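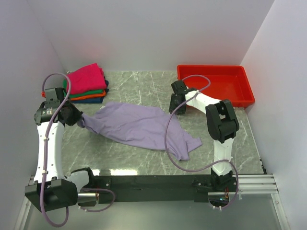

第5号

ホーム　例会記録　会報　蔵書　入会案内

読了時間:7分

パットコム探偵小説読書会　七月例会議事録

日時:七月の日曜日、午後2時開会
場所:ハクポート会館 二階小会議室
議長:ミロスワワ・ワシレンコ(Miroslava Vasylenko)
記録:ミロスラフ・クズメンコ(Myroslav Kuzmenko)

1 前回議事録の確認

前回の議事録を読み上げ、一箇所を訂正のうえ承認した。訂正箇所は課題本の版についての記述で、「初版」とあるのを「初版の翌年に出た改訂版」に改める。訂正版は会報の綴りに差し替え済みである。

2 課題本の討議『フィットゲート館の遺言』

今月の課題本は、デムチェンコ(Demchenko)作の長編『フィットゲート館の遺言』である。1871年の冬、海に面したフィットゲート(Fitgate)館で当主が書斎の椅子に座ったまま死んでいるのが見つかる。扉には内側から閂がかかり、暖炉には燃え残った遺言書がある。相続人のうち、当夜館にいなかったはずの甥が疑われる、という筋である。

議長が冒頭で、結末に触れて構わないかを確認した。全員読了していたため、制限なしで進めることになった。以下、会報を先に読む会員は注意されたい。

(1)密室について

閂の仕掛けについて、記録者から、第四章の「蝋の匂い」の一行が唯一の手がかりであり、これだけで読者に解かせるのは無理があるとの意見を述べた。閂を蝋で止め、暖炉の熱で溶けて落ちるようにしたという真相だが、暖炉から扉までの距離が本文のどこにも書かれていない。館の見取り図は巻頭にあるものの、縮尺がない。

これに対し議長から、女中が「今朝は扉の前まで暖かかった」と話す場面があり、距離の問題はそこで足りているとの反論があった。該当箇所を開いて読み合わせたところ、女中の台詞は事件の前日の朝のことであった。前日も同じように火を焚いていたとすれば手がかりとして通る、いや前日の火の大きさは別問題だ、という両方の意見が出て、まとまらなかった。

別の会員から、閂の仕掛けよりも、扉を破った執事が床の蝋に気づかなかったことの方が不自然だという指摘があった。執事は床に膝をついて当主の脈を取っている。共犯と考えれば説明はつくが、最終章で執事の無実ははっきり書かれている。この点は作者の見落としではないかという声が多かった。

(2)探偵役について

探偵役は引退した測量技師で、事件の半ばまで館に現れない。前半を語る家庭教師の視点が良いので、交代が惜しいという感想が複数あった。議長は、測量技師が部屋の寸法を測り続ける場面が退屈で二度読むのをやめかけたと述べた。一方で、測量の場面こそ面白かった、隠し部屋があると思わせておいて何も出てこないところが気に入った、という会員もいた。

シャーロック・ホームズ物との比較も話題になった。測量技師には話を聞いてくれる相棒がおらず、推理の過程が最後の演説まで伏せられている。そのため最終章が長い。演説が四十頁を超えることについては、長すぎるという意見が大勢であった。

(3)遺言書の扱い

燃え残った遺言書の文面が三回引用されるが、二回目だけ句読点の位置が違う。原文からそうなのか翻訳の際の誤りなのかが問題になった。もし意図的なら、二回目に引用した弁護士が書き写しを偽ったことになり、真犯人についての解釈が変わる。記録者が原書を当たり、次回報告する。

(4)翻訳と訳註

訳文はおおむね読みやすいとの評価であった。ただし、甥の話し方が章によって丁寧になったり乱暴になったりする。家庭教師と話すときだけ丁寧だという見方もあったが、第九章では家庭教師にも乱暴である。訳註は相続法に関するものが詳しく、馬車の種類に関するものは不要との意見があった。

(5)採点

各自五点満点で採点した。最高点は5、最低点は2であった。2を付けた会員の理由は、犯人が第一章で予想できたこと、および犬が死ぬことである。

3 ホームズ短編の輪読について

議長より、例会の後半に短い作品を一編ずつ声に出して読む時間を設ける案が出された。長編だけでは読み切れずに欠席する会員がいるため、とのことである。

討議の結果、次のように決めた。
・次回から試行し、続けるかどうかは2回終えたところで改めて相談する。
・第一回は「赤毛組合」とする。
・訳は統一しない。各自の手持ちの本を使い、違いが目立つ箇所があればその場で比べる。
・読みたくない人は聞くだけでよい。

「まだらの紐」を先にという希望もあったが、以前の課題本と重なるため見送った。

4 蔵書

貸出中の本のうち、返却期限を過ぎているものが2冊ある。いずれも短編集で、借りている会員には記録者から連絡する。貸出簿に書名を略して書く例が多く、同じ題の別の本と区別がつかない。今後は訳者名まで書くこと。

背表紙の取れた本の修理については、見積もりを取るほどの本ではないとの意見があり、製本用の糊で直すことにした。作業は議長が引き受けた。

寄贈の申し出のあった雑誌の束は、置き場所がないため、海洋ミステリの特集号だけを受け取る。残りは申し出た方にお返しする。

5 会報について

次号の書評欄は『フィットゲート館の遺言』とし、賛否それぞれの立場から一本ずつ載せる。賛成側を議長、反対側を記録者が書く。分量は一頁以内。密室の真相に触れる場合は見出しにその旨を明記する。

前号の「犯人当て」の正解者はなかった。出題者から、問題文の時刻に誤りがあり、その通りに読むと容疑者全員に犯行が不可能になるとの申し出があった。訂正した問題文を再掲し、締切を次回例会まで延ばす。

6 次回の課題本

候補は三作であった。挙手により、列車を舞台にした中編集に決定した。版は問わないが、抄訳は避けること。次点の法廷ものは秋以降の候補に残す。

7 その他

・開会時刻を早めてほしいとの要望があったが、会館の都合で午後2時より前には部屋が使えないため、現行どおりとする。
・湯呑みは使った人が洗って棚に戻すこと。
・見学希望の問い合わせが一件あった。課題本を読んでいなくても参加できると返答する。

午後4時半閉会。

持ち越し事項
・遺言書の句読点の件、原書の確認(クズメンコ)
・背表紙の修理(ワシレンコ)
・延滞本の連絡(クズメンコ)

最近の記事
・六月例会議事録
・犯人当て 訂正版の問題文
・蔵書目録の追加分
・見取り図のある探偵小説 会員の推薦
・パットコム古本市で見つけた本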